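Wanthorpe Community Rooms
Refreshment Area Refit: Progress Report to the Lullent Fund
Prepared by Lilibeth Umali, Project Lead
Sunday, April 28, 2019

1. Where we are

The grant was awarded to replace the furniture and serving ware in the refreshment area at Wanthorpe and to set up a simple self-service arrangement for the groups who use the building. The furniture has been delivered and is in use. The serving ware is partly in place. The storage work has not started and is covered in section 4.

We have spent £3531 to date. This covers the tables, the first order of cups and holders, delivery, and the removal of the old trestles. Invoices are attached separately.

2. Tables

The old trestles were unsteady and two had split along the top. They have been replaced with light wooden tables from Vermeulen, who gave us a better price than the other supplier we approached. We asked for rounded corners after a complaint last year about bruised hips in the narrow part by the hatch, and these have been supplied as ordered.

The tops wipe down well. One arrived with a scratch on the underside, which we accepted. Vermeulen have agreed to come back in the summer to tighten the legs at no charge — this was part of the quote.

3. Cups, saucers and holders

We have gone with white paper cups for the trial period. The china was down to odd pieces and the dishwasher is not reliable enough to justify buying more. The cups came from Drotitz in packs of 50, and the first order was for 70 packs.

Several groups asked for something steadier to put a paper cup on, so we have been trying different pieces side by side before placing a full order. The ones on trial include a white round saucer, a dark brown round base and black wire holders with looped handles. Cups are kept upside down at the far side of the table until they are wanted.

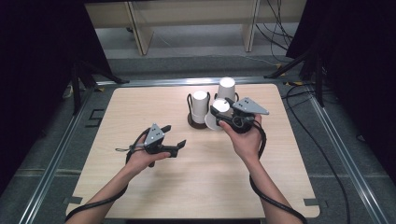
4. Storage

The shelving for the store cupboard has been held up. The wall behind it needs replastering first, and the builder could not fit us in during April. We now have a firm booking and do not expect any change to the price. Until then the spare cups are being kept in the office, still in their boxes, and the office is rather full as a result.

5. Feedback from users

The lunch club like the new tables. The art group would prefer them slightly higher but can manage. Opinion on the wire holders is divided: people with weaker hands find the handles useful, while others say they take up too much room on the table. The saucer has had no complaints. We have also been asked about returning to china in the longer term, and will look at this once the dishwasher question is settled.

6. Changes to the plan

There are 2 changes that need your agreement.

The first is to move the money set aside for tablecloths over to saucers and holders. The new tops do not need covering.

The second is to extend the end date of the grant to allow for the plastering. We are not asking for any further funds.

7. Next steps

Choose between the saucers and holders and place the main order with Drotitz.
Fit the shelving once the wall is ready.
Clear the boxes out of the office.
Send the final accounts to Lullent with the closing report.

Please let me know if the changes in section 6 need to go on a separate form.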